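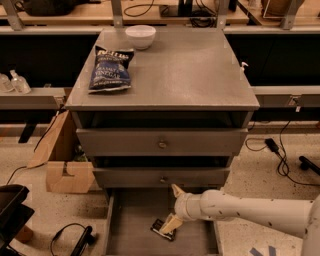

抽屉柜这件事：访奥克塔维奥·奥斯皮纳

奥克塔维奥·奥斯皮纳的工坊叫莫斯克拉（Mosquera），做柜子，也修柜子，修的比做的多。我们约在2021年7月14日见面，他把时间定在上午，说下午要上漆，上漆的时候他不说话。

工坊地面中间立着一只灰色的木抽屉柜，三层，柜面平整，略有一点光泽。柜面靠后放着一只白色小瓷碗，前面斜搁着一袋揉皱了的海盐醋味薯片，看包装像是Tyrrells的。奥斯皮纳找了一把凳子给我，自己靠着墙站着。他站了大半个上午，中间只坐下来一次，是为了系鞋带。

我问他为什么专做抽屉柜。他说最早没有打算专做什么，桌子、椅子、床架都接，后来发现送来修的东西里，抽屉柜总是最多的。

“桌子坏了，人家垫一张纸板还能用好多年。椅子坏了就扔了。抽屉柜不一样，里面有东西，你每天要开它。它卡住，你每天早上都要跟它生一次气。所以大家愿意花钱修。”

他的师傅在埃沃斯卡（Evorska）家具厂做过抽屉工段，厂子关了以后自己开了个小铺子，奥斯皮纳在那里学了三年。第一年只做一件事，刨抽屉的侧板。

“侧板要刨到两头一样厚。听着很简单。我刨坏的那些，师傅都留着，拿来给我当午饭时垫碗的板子。有一块我现在还留着，一头厚一头薄，汤碗放上去是斜的。”

关于拉不开的抽屉

送修的人讲得最多的一句话是“抽屉拉不开”。奥斯皮纳说这句话几乎不提供什么信息，他一般会接着问三个问题：柜子放在哪里，里面装什么，什么季节开始卡的。

“放在浴室门口的，多半是木头胀了。装书的，多半是底板往下坠，蹭到了下面的横档。如果人家说一年到头都卡，只卡一边，那就是柜子本身歪了，你修抽屉没有用。”

他讲了一件事。有位客人送来一只老柜子，中间那层怎么推都差一指宽才能关上。客人自己已经把抽屉后沿锯掉了一条，还是关不上。奥斯皮纳把抽屉整个抽出来，伸手到柜子里面去摸，摸到一只卷成团的毛线手套，贴在背板上。

“手套是从上面那层的后面掉下去的。这种事很常见，上面装得太满，最后面的东西翻过去，落到下一层的后头。你在前面看不见。我摸到过信、梳子、半副扑克牌，还有一张照片，客人看到以后坐下来了，坐了很久。”

所以他的第一个建议是，抽屉关不上的时候，先不要用力推，把它整个抽出来看一看后面。很多人从来没有把抽屉整个抽出来过，买来是什么样就一直是什么样。

“有些抽屉有限位，要往上抬一下才能出来。抬的时候两只手都要托住，不要只拉把手。把手是给你拉的，它不负责托重量。”

我问他蜡烛油管不管用。小时候我家里就是往滑道上抹蜡烛。

“管用。蜡烛、肥皂都有人用。肥皂我不太喜欢，它会吸潮气，过一阵子发黏。我自己用的是一种硬蜡，叫Vukix，隔壁街那家油漆店有卖。薄薄抹一层，用布擦，擦到你觉得没有了，就可以了。抹多了要沾灰，沾了灰比不抹还难拉。”

抹之前要清理，这一步他讲得很细。先用干刷子把滑道里的灰扫出来，拐角里用牙签挑，再用拧得很干的布擦一遍，放着晾，当天不要抹蜡。有旧蜡的地方用刮片轻轻刮掉，刮片不能立得太直，否则会啃到木头。他讲到这里从墙上取下刮片，在自己的手背上比了一个角度。

“蜡不能治胀。木头胀了你抹再多也是卡。胀的话，先把柜子挪到干一点的地方，等几个星期，再看。很多人等不了，当天就要刨。夏天刨完了是好用，到了冬天，抽屉在里面晃来晃去，像一颗松了的牙。”

把手

三层抽屉，每层正中一个小圆把手，这是他最熟悉的样式。灰柜子上面两层装的就是这种小圆把手。

“单个圆把手装在正中间，有一个好处，你一只手就能开，不用想。也有一个坏处，抽屉要是做得宽，你只拉中间，它容易左右扭。做宽抽屉的时候，我会劝人家装两个。人家常常不听，觉得两个不好看。”

他认为把手的大小比样子重要。圆把手太小，手指头捏不住，手上有一点水或者有一点护手霜就打滑。太大又勾衣服，尤其是放在过道里的柜子，人走过去口袋会挂在上面。他说自己家过道里那只就挂破过两条裤子，他一直没有换把手，换成了走路时往另一边靠。

“松了要马上拧。圆把手后面就一颗螺丝，松了以后你每拉一次，它在孔里转一下，孔就大一点。拧紧只要半分钟。等到孔大了，就要塞木签、上胶、重新打孔，那是半天的活。”

我问他有没有判断松紧的办法，他说没有什么办法，用手转一下，转得动就是松了。螺丝拧到把手转不动即可，再往下拧，垫片会陷进木头里去。如果是软木头做的面板，他会在里侧加一片薄的垫圈。

凯尔赛德

莫斯克拉自己也做一款新柜子，名字叫Kallside，中文客人习惯叫它凯尔赛德。这名字是他女儿小时候乱编的一个地名，在她画的地图上，凯尔赛德是一座岛，岛上的人都住在抽屉里。

“她现在不承认是她编的。”

凯尔赛德从第一批到现在，一共卖出了137只。奥斯皮纳用一本硬皮本子登记，每一只写编号、买主姓氏、颜色和上漆的日子，还留一行空着，写后来修过什么。我翻了几页，那一行大多空着，有几行写着“换把手”，有一行写着“狗”。

我问“狗”是什么意思。

“狗咬的。右前角。我补了一块，又咬了。后来我跟他们说，等狗长大再补。”

凯尔赛德的售价是1,762，不含送货。我问这个价格是怎么来的，零头看上去很奇怪。他说是把木料、五金、漆和工时加起来，加出来是多少就是多少，他懒得凑整。有一年有人劝他定个好看的数，他试着把价格往下抹，抹了以后那一批基本没赚到钱。

“后来我就不抹了。客人问，我把单子给他看，哪一项多少钱都写着。看完了要买的还是买，不买的也不吵。”

这款柜子每层抽屉的深度不一样，上浅下深。他认为浅抽屉是最有用的抽屉，也是最没有人愿意要的抽屉。来订柜子的人十有八九要求做深一点，理由是能多装。

“深抽屉里的东西是叠起来的，叠起来你就只用得到最上面那一层。下面那些，你搬家的时候才会看见它。浅抽屉你一拉开，什么都摊在那里。剪刀、胶带、钥匙、电池，这些东西都应该放浅抽屉。”

最底下那层他建议放重的东西，柜子站得稳，开上面的时候也不容易往前倾。他特别提醒家里有小孩的人，柜子要固定到墙上，不管多矮。凯尔赛德出货的时候都配一副固定件，他会问客人家里是什么墙，再决定配哪一种螺丝。

“我送货上门，到了以后先装固定件，装完再走。有人说不用装，我说那我在这里等，等你想好。一般等不了多久。”

灰色

说到颜色，奥斯皮纳的话多了起来。他刚开店的时候只做木本色，后来有客人要白的，再后来要灰的。他起初不喜欢灰，觉得把木头盖住了可惜。

“现在我觉得灰挺好。白的第一年好看，过几年把手周围一圈发黄，手上的油。深色的落灰，早上擦了中午又能写字。灰的两样都不太显。做修理的人喜欢不显的颜色，补一块上去，远一点看不出来。”

他调灰色不用现成的色号，用白漆加一点黑，再加很少的一点棕。不加棕的灰放在屋里会偏蓝，尤其是朝北的房间。每次调完他会刷一块小板子，放到窗边、灯下和墙角各看一会儿，第二天再看一次，才往柜子上刷。

刷的遍数看木头。底漆一遍，打磨，再一遍，再打磨，面漆两遍。最后那层他喜欢带一点点光，手摸上去是滑的，东西搁在上面好擦。全哑光的柜面他做过几只，杯子底蹭出来的印子怎么擦都在，客人打电话来问，他只好上门重做。

“面漆干了不等于硬了。摸着不粘手，那是干了。真正硬要等9天，这是我自己定的，漆罐上写得比这短。我不到日子不让人搬走。有人搬回去当天就放了花瓶，花瓶底下粘了一圈，拿起来的时候撕掉一块皮，又给我搬回来了。”

我问他灰色的柜子里面要不要也刷。他说看人，看用途。装衣服的他宁可不刷，漆味会跟着衣服很久；装工具、装杂物的可以刷，脏了一擦就行。柜子里外同色看起来整齐，抽屉打开来也舒服。如果刷里面，侧板和滑道接触的那一条要留出来，漆厚了会卡。

柜面上的东西

谈到一半他去倒咖啡，回来继续讲柜面。他的看法是，一只柜子好不好用，有一半要看上面。

“你回家第一件事是把手里的东西放下来。放在哪里？放在第一个平的地方。门口有柜子，就放在柜子上。所以柜子上面一定会有东西，你不要跟它较劲，给它一个碗就好了。”

他喜欢在柜面上放一只碗，小的，有一点圈足，拿起来擦桌子方便。钥匙、硬币、从口袋里掏出来的螺丝都往里扔。碗满了就说明该清一次。他反对用大盘子，盘子多大，东西就会摊多大。

零食袋也是柜面的常客。他说工坊里没有正经的餐桌，到了饭点，哪一只柜子离手近，就在哪一只上吃。薯片他只认醋味的。不过他有一条规矩：刚上过漆的柜子上面不许放任何能吃的。袋子里的油渗出来一滴，在新漆上就是一个印。

“还有一个，不要把抽屉当成台阶。我说的不只是小孩。大人也踩，踩着最下面那层去够柜子上面墙上的东西。抽屉底板是一块薄板，插在槽里，它能托住你的毛衣，托不住你。”

关于底板，他多讲了几句。底板坠下来是第二常见的毛病，排在卡住之后。轻的，把抽屉倒过来，底板翻个面重新插进去，凹的那面朝下，还能用好些年。重的就要换。他换的时候会用稍厚一点的板，在底下加一根小撑条，从前到后，胶粘，不打钉。他用一只旧抽屉试过，加了撑条，里面放满铁件，放了182天，拿尺子一靠，板子还是平的。我问他为什么是182天，他说本来想放一年，放到一半的时候那块地方要用。

整理

我请他讲讲怎么整理一只三层的柜子。他先说自己不是这方面的专家，他太太常说他的工坊看着像被人翻过。不过修柜子的时候，他看过许多人家的抽屉里面，多少有些看法。

他建议从最下面开始整理。大部分人从最上面开始，理到第二层就累了，底下那层永远不动，里面还是几年前的东西。从下往上，最难的先过去，最上面那层反正每天在用，不会太乱。

“一次只拉开一层，拉到底，把东西都拿到地上来。不要在抽屉里面翻，翻只是换个位置。地上铺块布，拿出来以后先擦抽屉，再一样一样往回放。放到你觉得不想再弯腰去拿的那几样，就别放回去了。”

遥控器、充电器这一类黑色的小东西，他说是所有人家抽屉里都有的，也是所有人都说不清楚是配什么用的。他自己的做法是拿一条纸胶带贴在背面，写上是哪台机器的。写不出来的，单独放进一只信封，信封上写当天的日期，一年以后没有人找就处理掉。电池要取出来，放久了漏液，会在抽屉底上留下一块洗不掉的印子，还会往木头里面走。

隔板他不太主张一开始就装。先空着用两三个月，看东西自己往哪里聚，再照着那个样子做隔板。他给凯尔赛德做过一种活动的隔条，两头削了斜口，卡在侧板之间，不用胶，随时能拿出来。侧板矮的抽屉，隔条也要跟着做矮，高出来一点，关的时候就会顶住上面的横档。

“买现成的塑料盒子也行，量好了再买。很多人是先买盒子，买回来放不进去，于是抽屉里又多了几个盒子。”

还有衬纸。老一辈喜欢在抽屉底上铺报纸，奥斯皮纳不反对，只是提醒油墨会印到浅色的衣服上。他自己用的是没有印过的包装纸，裁得比底板小一指，四边不用压。脏了抽走换一张。不要用胶粘，他修过一只柜子，底板上粘了五层不同年代的花纸，他一层一层用湿布闷开，闷了整整两天，最里面那层是蓝底小白花，客人说那是她外婆贴的，让他留着，别再往下揭了。

旧的和新的

我问他，什么样的柜子不值得修。他想了一会儿。

“客人觉得不值得，就不值得。我这里不劝。有时候木头很好，做工也好，人家看见它就想起不高兴的事，你修得再好，搬回去也是放在车库里。反过来，有些柜子真的很差，刨花都往外掉，但那是他结婚时买的第一件家具，那就修。能修到什么样修到什么样，我会先讲清楚。”

今年3月他修过一只很小的柜子，原主人是一位裁缝，抽屉里分了许多小格，格子的边被手指磨得发圆。柜子到的时候，背板整个脱了，三只脚还在，另一只脚用一本电话簿顶着。他补了脚，装了背板，抽屉一个没有动。

“抽屉太顺了，比我做的还顺。用了那么多年，每一个都只能进自己的位置，换一个就不对。我在每个抽屉背面用铅笔写了上下左右，别的没敢碰。”

编号这件事他很坚持。拆任何一只柜子之前，先在抽屉背面写上第几层。看起来一样的抽屉其实都有一点差别，装错了层，能关上，但是声音不对。他能听出来。他走到墙边，随手拉开一只老柜子的抽屉又推回去，声音闷闷的，到底的时候轻轻吐了一口气。

“这一口气是里面的空气被挤出来。做得严的抽屉，你推这一个，旁边那个会自己往外走一点。客人第一次碰到，有打电话来说柜子闹鬼的。”

目前莫斯克拉的订单要等，修理最多等两个月，新做的更久。奥斯皮纳没有扩大的打算，也不收学徒，理由是地方不够，多一个人就要少放一只柜子。想送修的人可以先打电话，讲清楚他前面说的那三个问题：放在哪里，装什么，什么季节开始卡。送来之前请把里面的东西全部拿出来，也请把手伸到最后面去摸一摸。

临走的时候我问他，家里过道上那只挂破裤子的柜子到底什么时候换把手。他说把手已经买好了，放在那只柜子的第二层抽屉里。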